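May 8, 2021
Tuvdale notebook, hand-held gripper demos, bedroom set

Reran the filter on the bedroom demonstrations with the new closure check. Input was 3,000 episodes, 2,600 kept. Most of the rejects fail on pose tracking and very few on finger width, the reverse of what we had with the kitchen set in September.

Tracking loss clusters in two places: fast turns toward bright glass, and close passes over cloth where the view fills with one fabric. Patterned cloth holds up better than plain. Plain sheets at short range are still the worst case, and the Dullura tracker reports a confident pose right up to the jump, so its own score is no use as a filter. Switched to comparing the tracked path against the IMU over a sliding window of 30 frames. Catches the jumps, also throws out a few good fast reaches. Acceptable for now.

Closure check: at the start of each episode the operator shuts the fingers fully and holds for 30 frames. Zero width is taken from the median over the hold. Before this we used one zero per device for the whole day, and it drifted.
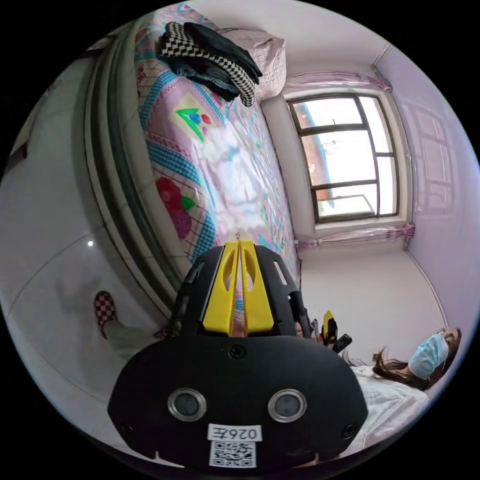
Policy trained on the filtered set folds more cleanly at the first corner than the one trained on everything. Second corner is no different. I don't trust the gap yet - same seed for both runs, and the eval garments were all from the Cloutier box. Need to repeat with other garments before it goes in the Titley write-up.

Also open: two-handed episodes. If one device loses tracking we drop the pair, even when the other path is clean. Could keep the clean side for single-arm pretraining. Loader doesn't support it, small change.

Next: second seed, new garments, and log the window residual per episode so the threshold can be moved without a full rerun. Old threshold is in the config under its old name, don't delete it.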